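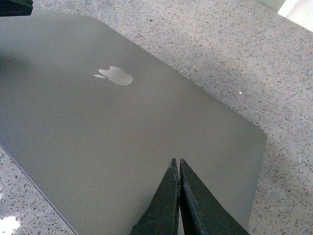

Cleaning a Gray Laptop Lid, and the Counter Where It Lives

In our apartment the kitchen counter is also the desk. The laptop stays there in the morning with the coffee and in the evening with the onions, so its lid receives everything that a kitchen gives: steam, flour, fingerprints, one time honey. I have cleaned it in many wrong ways. What follows is the way I do it now, and also how I keep a speckled stone-look counter in good order, because the two jobs belong together. If you clean the lid and put it back on a gritty counter, you have done half of the work.

What you need

Two microfiber cloths, one for damp and one for dry. I use the Flidari ones, which come in a pack of 8, but any cloth without a hard sewn edge is good. Cut off the label before the first use.
A small bowl of lukewarm water.
Dish soap, one drop.
A soft brush. An old makeup brush is very good, if you wash it first and let it dry through the night.
A few cotton swabs.

I don't use paper towels on the lid. I also don't use glass cleaner, vinegar, baking soda or the rough side of a sponge. Baking soda is my friend in the sink, but on a matte metal finish it can leave a shiny patch, and a shiny patch stays forever.

The lid

Shut down the computer completely and unplug it. Closing the lid is only sleep. Take away the charger cable, the mouse and the little things that collect in the area.

Brush first. Go over the lid with the dry brush in one direction, from the hinge side toward you. Crumbs and dust must be gone before any cloth touches the metal. When you rub with a crumb under the cloth, you are sanding.

Dip one corner of the first cloth in the water with the soap and squeeze it until no drop comes out. Then squeeze again. Wipe in long straight lines, always the same direction. Circles leave marks that you notice only when the lamp is on.

For the logo, use the same damp cloth over one finger, with almost no pressure. Mine is the silver apple, and the grease likes to sit around the outline and in the small gap under the leaf. A cotton swab, only a little damp, goes around it in half a minute. Don't scratch there with a toothpick, also not a wooden one.

Dry immediately with the second cloth. On a gray matte lid the water spots are more visible than the fingerprints were before, and you will be angry with yourself.

The edges and the notch

The front edge of the laptop is where your thumbs go every day. In the notch where you lift the lid there is usually a dark line of hand cream and dust. Turn a dry cotton swab in it first, then a damp one, then dry again. Keep the computer flat when you do this. If you hold it vertical, the loosened dirt can fall into the seam.

Rounded corners are easy, just follow them with the cloth. If a corner has a small dent, wipe along it and not across, or the cloth will catch and leave fibers.

Sticky things

Honey, jam and the glue from price stickers need patience. Lay the damp cloth, well squeezed, on the spot for one minute and lift it. Repeat up to 3 times. If something is still there, put a little rubbing alcohol on a cotton swab and touch only the spot. First look in the instructions of your own model if alcohol is allowed on the case. If you have a decorated cover or a painted lid, try it at a corner where it doesn't hurt.

The counter under it

A speckled gray counter is the most forgiving surface that I know and also the most dishonest. Between all the dark and light specks you don't see salt, sugar or sand from the vegetables. You have to feel for them. Pass your dry palm over the place where the laptop will go. If anything rolls under your hand, wipe again.

I clean mine with warm water and dish soap, then with clean water, then dry. The stores sell special products, and for one winter I bought Selik stone spray, which smelled nice and left a film. The film came off with soap. So now I begin with soap and save the money.

To check for dirt, put your eyes low and look across the counter toward the light. Grease shows as a dull area in the shine. It works better at eight in the evening under the ceiling lamp than at noon.

Don't push the laptop over the counter to make room. Lift it with two hands. The underside picks up grains and they scratch both surfaces.

Lamps and curtains close by

Things with a wide foot, such as a table lamp, hide a ring of dust. Lift the lamp each week and wipe below it. A glossy plastic foot in a strong color needs only the damp cloth and then the dry one, and it should also be unplugged first.

If you have pleated curtains behind the counter, do them before everything else. Go down each pleat with the soft brush or the small nozzle of the vacuum cleaner, on low power. The dust falls on the counter, and that's why the laptop should be in another room at this moment. I forgot this once and did the whole lid two times.

How often

Lid: dry cloth every two or three days, damp cloth when you see fingerprints.
Notch and edges: once a month.
Counter: every day before the laptop comes back to it.
Cloths: wash at low temperature, without fabric softener. Softener makes them slide over grease.
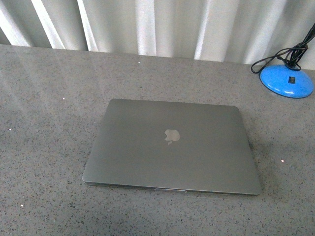

A reader in Porkutport writes that she has stopped putting the computer directly on the counter at all. She cut a piece of thick felt to the size of the laptop, with a small margin on every side, and she shakes it out over the sink in the evening. Her only warning is to remove the felt when the computer is working hard, so that the air can move under it.

I tried this with a Mets place mat and it was good for one week, until soup. A felt mat must be washed by hand and dries slowly, so it is better to cut two. For those who cook each day in the same spot, a tray is maybe more practical, one with a low rim, and you carry the whole thing away before you start with the oil.

Also, keep the damp cloth and the dry cloth in different colors. I had two white ones for a long time and always took the wrong one.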